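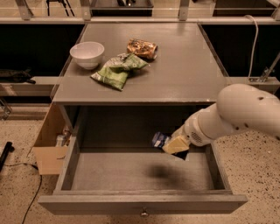
Teleoperated demonstration

Teleoperated demonstration is a method of teaching a robot a task by having a person control it remotely while its movements are recorded. It is one of two common forms of robot teaching by demonstration; in the other, kinesthetic teaching, the operator takes hold of the arm and moves it directly.

Procedure

The operator drives the arm with a matching leader arm, a handheld controller or a tracked glove. Joint positions, gripper state and camera views are stored together, normally at a fixed rate. A single recording from start to finish is called an episode. Between episodes the objects are moved, so that the trained model does not depend on one layout.

Household tasks

Work with drawers is widely used as a test. The gripper must carry an object to the opening and clear the cabinet top above it, which hides part of the drawer from a camera mounted high. Soft items and crushed packaging add difficulty – their shape varies from one grasp to the next.

The Clidley collection, recorded in Galtville under Danuta Wilczyńska, contains 1,986 episodes in 14 household tasks, with 50 held back for testing. Its operators worked in pairs, one driving the arm and one resetting the furniture.

Limitations

Remote control gives the operator little or no sense of touch, and contact forces are often higher than in kinesthetic teaching. Pauses and corrections are recorded along with the useful motion – some groups trim them, while others keep them as examples of recovery.

See also

Kinesthetic teaching
Imitation learning
Leader–follower control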